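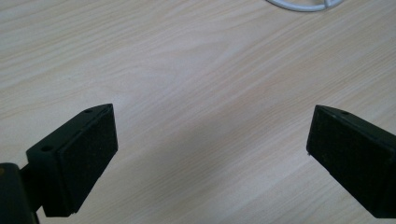 Somebody wrote under the last gallery that pale tabletops are a mistake, they show every coffee ring and you end up living on placemats, and why not just go dark and be done with it. Fair enough. Had the same worry before we bought ours. Going pale anyway, and putting up the page before I forget all the details.

The Ernell table, gallery page
Posted 14/09/2021

Quick intro, then on to it. Table came from Plesonik, ordered in December, took forever. Paid $1,094 with delivery. The next size up was $1,410 and would not have made it past the radiator anyway. 58 inches long, seats six if two of them like each other. Everything on this page is the top, no legs yet, the legs are just legs.

The grain
My favorite part. Most of it runs on a slant, then it bends into a soft pointed arch where the flatter lines meet the steep ones. Wavier on one side of the arch, straight and tight on the other. Didn't pick the boards, you get what you get. Pretty happy with what we got.

The color
Light beige, some grayish spots that go a tiny bit lavender. The website called it "natural" and left it at that. If you want a warm yellow wood this isn't it, order the samples first!! They're free, or were when we ordered. Tape them to the table you have now and look at them at breakfast and again after dinner. Ours looked like two different woods.

Lines up close
Thin tan ones, cream and light brown in the wide bands. Ran my hand over the whole thing the first night, couldn't feel any of it. Smooth all the way. Guests do the same thing, they sit down and start petting it.

The finish
Gomwood oil, the matte one. Two coats with a rag, a day between, windows open. Use less than you think. My first coat was way too heavy and stayed tacky, had to wipe it back and wait it out. Rags go outside flat to dry, do NOT ball them up in the trash, they can catch fire. It says so on the can and I almost missed it.

Rings, since it came up
Yes we get them. Cold glasses mostly. A dab of the oil and a soft cloth the next morning takes care of most. Red wine is worse, get to that right away. There's one by my chair that won't budge and I've quit looking at it. We own placemats, they live in the drawer.

Crumbs
Nothing to say against the pale wood here. Toast crumbs dissapear completely. The dark one we had before looked dusty an hour after wiping.

What I'd do different
Ask about the edge. Ours came square and I keep catching my hip on the corner going to the fridge. Hutapea does a rounded one for the same kind of money, saw it too late. Also measure the doorway with the door ON, we had to take ours off the hinges to get teh thing in.

Legs and the bench next time, once the bench is sanded. Comments are open, keep it to tables please.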